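Subject: Re: [gripper-eval] Finger pads for the kitchen trials, and the question of jaw opening
From: Shabnam Bugti
To: gripper-eval list

Dear colleagues,

Thank you to those who replied to Mr. Fekete's message. I am answering on behalf of the Killar site, and I have kept the relevant part of his message so that the questions and the answers remain together.

Andor Fekete wrote:
> The Bredeck group is preparing its equipment order for February and has
> to decide between the flat pads and the ribbed pads for the hand-held
> grippers. Our own bench results favor the ribbed pads on cloth and on
> cardboard, but we have almost nothing on glazed dishes or on glassware.
>
> I would be grateful if the Killar site could answer the following:
>
> 1. Do the flat pads hold a dinner plate by the rim without turning,
> when only one gripper is used?
>
> 2. Is the view from the gripper camera good enough to judge the
> distance to the rim, or does the operator look past the device?
>
> 3. Have you seen any difference between sessions recorded with one
> gripper and sessions recorded with two?
>
> We would also like to know whether you intend to keep the present
> camera exposure settings. Zabala has asked for a fixed exposure at all
> sites, and we have not yet agreed to it.
>
> Andor Fekete
> Bredeck

I will take the points in the same order.

1. Flat pads on plates. We completed 307 plate lifts with the flat pads before the end of the last recording period. With a single gripper, the plate turned in the fingers in 117 of these. In most of those cases the operator had closed the fingers close to the outer edge, and the weight of the plate did the rest. When operators were asked to reach farther in before closing, the turning was much less frequent, although we did not record that group separately and I cannot offer a figure for it. The ribbed pads were tried on the same plates for a shorter time. They did not turn less, and two operators reported that they could feel the ribs skip over the rim as the fingers closed. Our present view is that ribbed pads offer no advantage on glazed dishes.

Glassware is a different matter, and we are not ready to advise on it. The glasses in use at Killar are of several sizes, and the larger ones require nearly the full opening of the jaws. We ask that no pad be ruled out for glassware until the Gadalari site has reported.

2. View from the gripper camera. The view is sufficient for the approach. Both fingers and their contact surfaces remain visible while the jaws are open, and the rim of the plate can be seen between or beneath them. Operators at this site are nevertheless permitted to look directly at the dish. We considered requiring them to work from the camera view alone and decided against it, as it slowed the sessions and produced movements that no person would make at a kitchen counter.

The weaker point is depth in the last part of the approach. A patterned plate is easier to judge than a plain white one, and a speckled counter is easier than a plain counter. Sites that use plain white dishes on a white surface should expect more missed closings, and should note the color of both in the session sheet.

3. One gripper or two. There is a clear difference in how the operators behave. With two grippers, they tend to bring both to the plate even when one would be enough, and the second device often enters the view of the first. This is acceptable for the two-handed tasks. For the one-handed tasks, we now ask that the second gripper be set down outside the work area before recording starts. The position below is typical of a two-handed approach to the rim.
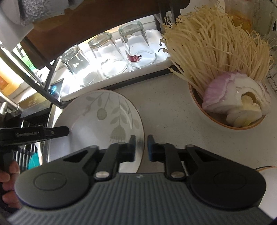
Two-handed approach to a plate, Killar kitchen counter. Blue finger pads, jaws open over the rim.

On exposure, our position has changed since the last call. The Killar counter is beside a window, and in strong light any bright surface near it loses detail. A white tray is the usual case, and clear glasses standing on one are difficult to make out at certain hours. With automatic exposure, the brightness of the plate also shifts as the gripper moves across the counter. We therefore support Zabala's request for a fixed setting, on condition that each site may choose its own value and record it at the start of the session. A single value for all sites would serve the rooms without windows and would leave us with unusable mornings.

Two further matters concern the order itself.

Pad wear. We replace pads after 900 closings, whether or not wear is visible. Bredeck may wish to allow for this in the quantity ordered. Pads should be replaced in pairs, and the closing count should be reset in the log on the same day.

Cables. Please specify the longer cable. The short one reaches the counter but pulls on the wrist when the operator turns toward the sink, and we have had several sessions stopped for that reason. Cables should be laid behind the work area and kept clear of the dishes.

We would ask Gadalari to send its glassware results to the list in the format used for the plate lifts, with turned, dropped and missed closings entered separately. If the results are not complete, a partial table would still be useful to Bredeck before the order is placed.

Mr. Fekete, please confirm whether the bench tests on cloth and cardboard were done with one gripper throughout. The summary sheet does not say, and I should like to enter them beside ours under the correct heading.

With kind regards,

Shabnam Bugti
Gripper evaluation, Killar site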